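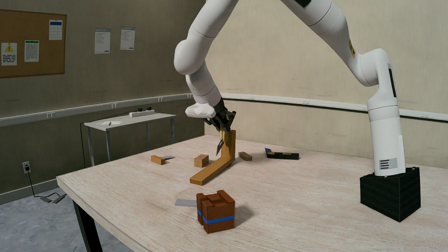

방 구석의 큰 작업대 위에 놓인 나무 조각과 날.

작업대(作業臺)는 손이나 공구로 무언가를 만들고 고치고 망가뜨릴 때 재료를 올려놓는 튼튼한 탁자이다. 목공, 금속 가공, 시계 수리, 제본 등 분야마다 모양이 다르다. 이 문서는 주로 목공용 작업대를 다룬다. 식탁도 작업대로 쓸 수 있으나 같이 사는 사람의 동의가 필요하며, 대개 사후 동의이다.

목차
1 개요
2 구조
3 높이 논쟁
4 지역별 형태
5 물건이 쌓이는 문제
6 관리
7 같이 보기

개요
작업대의 기본 임무는 움직이지 않는 것이다. 대패질은 재료를 옆으로 밀고, 끌질은 아래로 누르며, 톱질은 앞뒤로 흔든다. 가벼운 탁자는 이 힘을 받으면 재료와 함께 방을 가로지르기 시작한다. 그래서 전통적인 목공 작업대는 무겁게 만들었고, 이사할 때 두고 가는 물건의 대표로 꼽힌다. 새 세입자가 이것을 발견하고 목공에 입문했다는 이야기가 종종 전해지지만, 버리는 비용을 알아보다가 포기한 경우와 구별하기 어렵다.

구조
상판은 너도밤나무, 단풍나무, 참나무처럼 단단한 나무를 두껍게 붙여 만드는 경우가 많다. 소나무 같은 무른 나무로도 쓸 만한 작업대가 나온다. 상판이 재료보다 무르면 부딪혔을 때 상판이 먼저 파이는데, 이를 장점으로 보는 사람과 속상해하는 사람이 있다.

다리는 가로대로 묶어 흔들림을 막는다. 가로대 위에 선반을 얹으면 수납공간이 생기고 전체 무게도 늘어난다. 선반에 모래주머니를 올려 무게를 보태는 방법도 있으나, 보통은 언젠가 쓸 것이라며 모아 둔 토막 나무가 같은 역할을 한다.

바이스는 재료를 물려 고정하는 장치로, 앞면에 다는 앞바이스와 끝에 다는 꼬리바이스로 나뉜다. 그리들리(Gridley)식 바이스는 나사 하나와 안내봉 두 개로 턱을 움직이는 구조이며, 중고 시장에서는 나사만 남은 것도 같은 이름으로 팔린다. 상판에 뚫은 구멍에는 벤치독이라 부르는 멈춤쇠를 끼운다. 구멍의 간격에 대해서는 정설이 없고, 필요한 자리에 구멍이 없다는 점만 널리 합의되어 있다.

높이 논쟁
목공 관련 모임에서 침묵이 길어지면 작업대 높이를 화제로 꺼내면 된다. 손대패를 주로 쓰는 사람은 체중을 실을 수 있는 낮은 작업대를 좋아하고, 조각이나 장부 가공을 하는 사람은 눈에 가까운 높은 작업대를 찾는다. 선 자세에서 팔을 내렸을 때 손목이 오는 높이로 맞추라는 조언이 흔하다. 손바닥 높이, 새끼손가락 관절 높이를 주장하는 분파도 있다.

하네케 공방에서 쓰던 것으로 잘못 알려졌던 제그뤼스 양식, 곧 헤게뒤시(Hegedűs) 작업대는 다리 밑에 나무 굽을 끼워 높이를 바꾼다. 굽은 모두 3단이다. 높이를 바꾸려면 상판을 비우고 작업대를 들어야 하므로, 대부분의 사용자는 처음 맞춘 높이가 자기 몸에 가장 알맞다는 결론에 이른다.

지역별 형태
유럽식 작업대는 서서 쓰는 것을 전제로 한다. 한국과 일본의 전통 목공에서는 낮은 받침이나 통나무판을 놓고 앉거나 발로 재료를 누르며 일하기도 했다. 이 경우 바이스의 역할을 발이 맡는다. 발은 값이 싸고 조절이 빠르지만 교체 부품을 구하기 어렵다.

산간 도시 구스트몬트(Gustmont)에는 목공용 작업대만 모은 전시관이 있다. 소장품은 약 200점이며 가장 무거운 것은 1,116kg이다. 이 작업대는 건물보다 먼저 자리를 잡았고 벽이 나중에 올라갔다. 전시관은 해마다 8월에 문을 닫고 상판에 기름을 먹인다. 안내문에는 작업대에 가방을 올려놓지 말라는 문구가 있으나, 바로 그 안내문이 작업대 위에 놓여 있다.

접이식 작업대는 좁은 집을 위해 나온 형태이다. 자니크(Zanik)의 벽걸이형은 상판 폭이 45cm로, 펴면 작업대가 되고 접으면 선반이 된다. 선반으로 쓰기 시작하면 펼 수 없게 되는 점이 사용자 후기에서 자주 언급된다.

물건이 쌓이는 문제
수평면에는 물건이 쌓인다. 작업대는 집 안에서 가장 튼튼한 수평면이므로 가장 많이 쌓인다. 연필, 나사, 마른 접착제 통, 용도를 잊은 지그, 택배 상자 등이 대표적이며, 실제 작업은 한쪽 귀퉁이에 남은 공책만 한 공간에서 이루어지는 일이 많다. 더 큰 작업대를 들이면 쌓이는 물건도 늘어나 귀퉁이의 크기는 그대로 유지된다.

공구를 넣어 두도록 상판 뒤쪽에 홈을 판 작업대도 있다. 찬성하는 쪽은 공구가 굴러떨어지지 않는다고 하고, 반대하는 쪽은 톱밥 통을 상판에 붙여 놓은 것이라고 한다. 양쪽의 홈을 들여다보면 내용물은 비슷하다.

관리
상판은 쓰다 보면 뒤틀리고 파인다. 대패로 다시 평면을 잡을 때에는 박힌 못이나 굳은 접착제를 먼저 없애야 대팻날이 상하지 않는다. 마감은 아마인유 등 건성유를 얇게 바르는 정도면 충분하다. 광택이 나는 두꺼운 도막은 재료가 미끄러져 권하지 않는다. 기름을 닦은 천은 저절로 불이 붙을 수 있으므로 뭉쳐 두지 말고 펼쳐서 말리거나 물에 담가 처리한다. 작업대 위에 뭉쳐 두는 것이 가장 흔하고 가장 나쁜 방법이다.

새 작업대에 첫 흠집을 내는 일을 오래 미루는 사용자도 있다. 이 기간에는 작업대 옆 바닥에서 작업하는 모습이 관찰된다.

같이 보기
대패
바이스
벤치훅
톱질대
식탁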